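Part-time bookkeeper, Clullada

Clullada is a food co-op with more than 100 member households. We need a bookkeeper three mornings a week, starting in October. You will pay suppliers, run payroll and close the books each month. Two years of similar work is required. Pay is $1,617 a month.

To apply, send a resume and two references to the Clullada office, 118 Devel Street. Interviews are held there in the mornings. 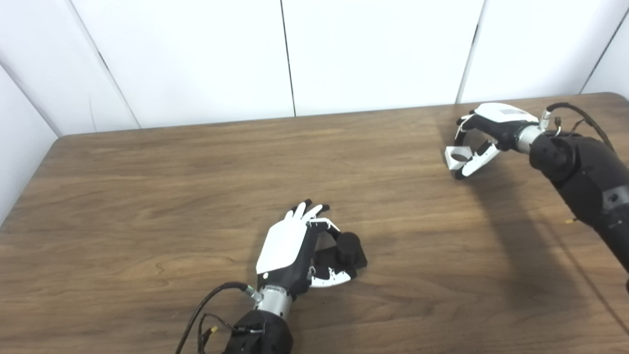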